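Fladen Hand-Held Gripper Pair
Workshop equipment – build kit and loan set

Product code: FL-26
Supplied by: Lurnodeck Shared Workshop, Equipment Section
Availability: kit in stock; loan set by booking
Design lead: Irén Hegyi

Overview

The Fladen is a pair of hand-held grippers for members who are building a robot arm at home or at the workshop and who wish to record how a task is done by hand before asking a machine to do it. Each gripper is held by its handle and worked with the fingers. The jaws are the same as those fitted to the Murthy bench arm, so that a movement made with the hand-held pair can be repeated by the arm without a change of tooling.

The pair is offered in two forms. The build kit is sold outright and is assembled by the purchaser. The loan set is assembled and checked by the Equipment Section and may be used on the premises or taken home.

What the kit contains

Two handles, left and right
Two sets of jaws, with spare pads
Two top plates, with fixings
Hinge pins, springs and washers
Two cables and one junction box
Printed assembly guide, 26 pages

A soldering iron, a set of small hex keys and a bench vice are required and are not included. Members may use those in the main workshop without charge.

Assembly

Most members complete the build in two evenings. The jaws should be put together first and moved by hand until they open and close freely. The springs are fitted next, then the handle, and the cable last of all. Screws in the jaw block should be tightened a little at a time, working from side to side; a block that has been pulled down unevenly will bind when the jaws are nearly shut. If this happens, slacken all the screws and begin again.

The Equipment Section holds a build evening every Friday, at which help is available with soldering and with the fitting of the springs. Kits bought before April were supplied with a shorter hinge pin. These pins will be exchanged at the equipment desk on return of the old ones.

Specification

Jaw opening: 50 mm
Cable length: 4 m
Handle: suitable for bare or lightly gloved hands
Jaw pads: replaceable, sold in packs of 8
Recording software: Clekar, current version

Suitable tasks

The pair was designed with household work in mind, and cloth in particular. Folding, sorting, lifting into a basket and laying flat are all within its range. Members are advised to begin with a single garment on a clear area of table and to keep each recording short. Thick towelling and heavy denim may be handled, though the pads wear more quickly and should be looked at after each session. 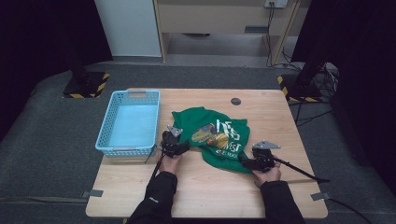 The jaws should meet the cloth at a shallow angle and close on a single layer wherever possible. Where two layers must be taken together, as at a hem, close the jaws slowly and lift only when the grip is firm. A movement that feels slow to the person making it is generally the right speed for the arm to repeat.

The pair must not be used to lift glass, blades or hot items, nor to carry any load above head height.

Loan terms

The loan set may be borrowed for up to two weeks by any member who has attended the gripper induction. Borrowers are asked to coil the cables loosely, to return both grippers in the case provided and to report any stiffness in the jaws on the return slip. Worn pads are replaced by the Equipment Section at no cost. Damage to the handles or the top plates is charged at the price of the part.

Spares and support

Pads, springs, pins and cables are kept at the equipment desk and may be bought singly. Drawings of the top plates are available on request for members who wish to cut their own – please state whether the left or the right plate is wanted. Questions about the design should be addressed to Irén Hegyi through the equipment desk.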